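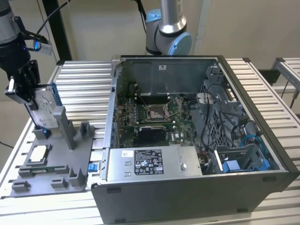
질문: 파프리카 수출 대금, 선적분 정산이 계약서랑 안 맞는데 원래 이런가요

작성: 밭두렁77 | 분류: 농산물 수출·유통 | 조회 758

급해서 두서없이 씁니다. 경남에서 파프리카 하고 있고요. 작년까지는 농협 통해서만 내다가 올해 처음으로 수출업체 Citesar 통해서 직접 계약으로 냈습니다. 시설은 크지 않아요. 연동 하우스 2동.

11월에 첫 물량 나갔고 선별장 계근표 기준으로 1,266kg입니다. 계근표 사본 있음. 근데 정산서 받아보니까 중량이 약 200kg 빠져 있어요. 항목명이 그냥 '현지 감모 및 등급조정' 이렇게 한줄. 세부내역 없음.

계약서에는 이렇게 돼 있습니다.
- 가격조건 FOB 부산
- 중량은 '인도 시점 기준'
- 품질 클레임은 도착 후 통지, 증빙 첨부

전화하니까 담당자 말이 현지 수입사 Gultine 쪽에서 그렇게 잡아서 보냈다, 자기들도 어쩔수 없다, 다음 선적 때 맞춰주겠다. 말로만요. 문자로 달라고 했더니 아직 안 옴.

궁금한 거
FOB면 배에 실은 다음은 제 책임 아닌 거 아닌가요? 감모를 왜 농가가 떠안는지
그리고 물류비 지원금은 어느 중량으로 신청해야 되는지요. 선적 중량인지 정산 중량인지. 마감이 얼마 안남아서요

주변에 직접 수출하는 분이 없어서 여기 물어봅니다. 부탁드려요

답변 1 (채택)
작성: 남쪽항구

수출 대행 쪽에서 일했습니다. 짧게.

1. FOB랑 감모
FOB는 위험이 넘어가는 지점을 정하는 거고요. 본선에 적재되면 그 뒤 멸실·손상 위험은 매수인 쪽입니다. 운송중에 수분 빠져서 줄어든 건 원칙적으로 수입사 부담. 다만 실을 때부터 이미 있던 하자(무름, 꼭지 곰팡이, 등급 미달)는 얘기가 다릅니다. 이건 도착해서 발견돼도 파는 쪽 책임으로 올 수 있어요. 그래서 '감모'랑 '등급조정'을 한줄로 묶어놓은게 문제입니다. 둘을 갈라서 달라고 하세요.

2. 계약 상대가 누군지
그 FOB 조건이 Citesar하고 Gultine 사이 조건인지, 질문자님하고 Citesar 사이 조건인지 확인부터. 농가가 수출업체에 국내에서 넘기고 끝나는 매매계약이면 인도 시점은 선별장 출고나 업체 창고 입고일 수 있습니다. 반대로 위탁(수수료 떼고 실판매가로 정산)이면 현지 결과가 농가로 내려오는 구조가 맞습니다. 제목 말고 정산 조항을 보세요. 수수료율이 적혀 있으면 위탁일 가능성 높음.

3. 요청할 서류
상업송장, 포장명세서, 선하증권 사본, 도착지 검품 리포트(사진 포함), 클레임 통지 메일 날짜. 통지 기한 넘겼으면 그걸로 다툴 수 있습니다. 전화 말고 메일이나 내용증명으로 하시고 답변 기한 적으세요.

'다음 선적 때 맞춰주겠다'는 서면 없으면 없는 말이라고 보시면 돼요.

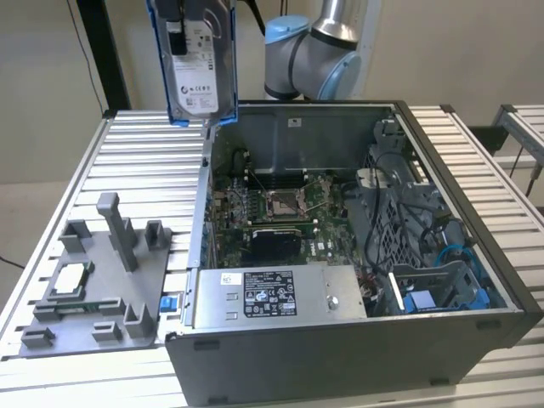
추가질문: 검품 리포트를 업체가 안 주면 어디에 얘기하나요?

추가답변: 우선 계약서 분쟁 조항 보시고, 대한상사중재원 중재로 한다고 돼 있으면 그쪽입니다. 조항이 없으면 국내 업체랑 분쟁이니까 민사조정이나 소액사건으로 가는데, 그 전에 시군 농정과나 aT 지역본부에 상담부터 넣어보세요.

답변 2
작성: 고추밭옆집

지원금만 답할게요. 저희는 선적 서류에 찍힌 걸로 냈습니다. 수출신고필증 중량이요. 정산서는 참고로만 첨부. 근데 지자체마다 양식이 달라서 담당 주무관한테 꼭 전화해보세요. 저는 첫해에 박스 무게 포함한 총중량으로 적었다가 반려됐음. 순중량으로 다시 냈어요.

신고필증에 수출자가 업체 이름으로만 돼 있으면 농가가 직접 신청 못하는 경우도 있습니다. 이때는 업체가 받아서 농가에 나눠주는 식인데 이것도 계약서에 써있어야 받기가 편해요. 안 써있으면 지금이라도 확인서 한장 받아두시길

답변 3
작성: 하우스초보

저도 비슷하게 당했어요 ㅠㅠ 저는 Wonov 쪽으로 냈는데 거기도 등급조정 한줄이었습니다. 따지니까 며칠 있다가 일부 돌려줬어요. 근거는 끝까지 안 보여줌. 올해는 Bachmann으로 바꿨고 거긴 검품표는 줍니다. 단가는 좀 낮아요. 뭐가 나은진 아직 모르겠네요

질문자 댓글
답변들 감사합니다. 계약서 다시 보니까 수수료율이 뒷장에 있네요... 위탁인가봐요. 일단 메일로 서류 다섯가지 요청했고 군청은 오후 2시 넘어서 다시 전화하래서 기다리는 중입니다. 답오면 여기 덧붙일게요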